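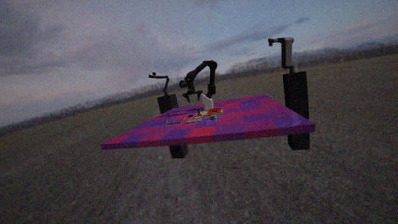 A Prevadow abre, pela segunda vez, a chamada para a oficina de tradução de poesia Joubert, destinada a quem traduz versos para português e gostaria de o fazer, durante algum tempo, em companhia. Procuramos pessoas com ou sem livros publicados, com ou sem curso de letras, que tenham na gaveta um punhado de poemas de outra língua e não saibam bem o que fazer com eles. Trabalhamos à volta de uma mesa comprida e gostamos que a conversa seja tão desirmanada como uma mesa de retalhos roxos, magenta e vermelhos posta no meio da erva, debaixo de um céu de nuvens: cada um traz o seu quadrado, e as costuras vêem-se. No ano passado tivemos quem traduzisse sonetos, quem traduzisse canções de embalar e uma participante que passou a residência inteira às voltas com um único poema de quatro versos (saiu de lá com três versões, todas boas, e ainda não escolheu).

São oito lugares. A residência dura 11 dias e decorre na casa da Prevadow em Ruvside, com quarto individual, almoço e jantar. O pequeno-almoço fica por conta de cada um, mas há sempre pão, fruta e café na cozinha, e quem se levantar cedo terá a sala de leitura só para si – coisa que recomendamos vivamente, porque é a divisão mais bonita da casa e a partir das dez já não se arranja cadeira.

As manhãs são para o trabalho individual. À tarde lemos em conjunto, em voz alta, primeiro o original e depois a tradução, mesmo quando ninguém mais à mesa conhece a língua de partida. Aceitamos traduções a partir de qualquer língua. Pedimos apenas que os candidatos saibam defender as suas escolhas em português e que tenham paciência para ouvir as dos outros, que às vezes demoram.

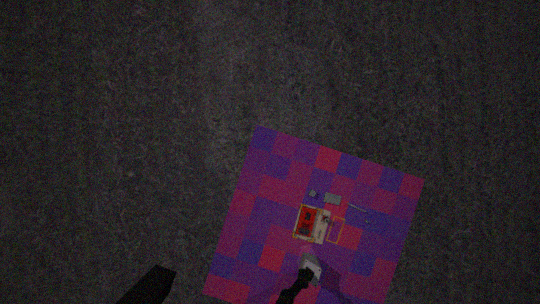
Araceli Miranda contou-nos, já depois de regressar a casa, que chegou à oficina convencida de que a rima era o seu problema e descobriu ao terceiro dia que era a pontuação. Disse também que nunca tinha discutido uma vírgula durante uma tarde inteira e que, se a deixassem, voltava para discutir a seguinte. Recebemos estas palavras com grande alegria, e vamos repeti-las a quem nos perguntar para que serve uma coisa destas.

A orientação volta a ser de Tincuța Voicu, que lê todos os dossiês antes da chegada do grupo e tem uma conversa a sós com cada participante. No último serão há uma leitura aberta aos vizinhos, e uma escolha dos poemas sairá em dezembro nos cadernos Prelteck, com o texto original ao lado sempre que os direitos o permitam.

Como se candidatar

Envie-nos, num só documento:
– entre cinco e dez poemas traduzidos, até um máximo de 40 páginas, acompanhados dos originais;
– uma carta, no tom que entender, a explicar por que escolheu estes poemas;
– uma nota biográfica curta;
– indicação de restrições alimentares ou de mobilidade (a casa tem um quarto no rés-do-chão).

A inscrição custa 75 euros, pagos apenas por quem for selecionado. Se esse valor for um obstáculo, diga-nos na carta, com toda a franqueza, e trataremos do assunto sem mais perguntas. As viagens não estão incluídas.

As candidaturas são recebidas até 18/1/22. Respondemos a toda a gente, também a quem não ficar, e procuramos que a resposta traga pelo menos um comentário sobre as traduções enviadas. Por isso pedimos alguma paciência. Quem se candidatou na primeira edição pode voltar a fazê-lo, de preferência com poemas diferentes.

Dúvidas sobre direitos de autor devem ser postas antes do envio, pelo formulário de contacto desta página.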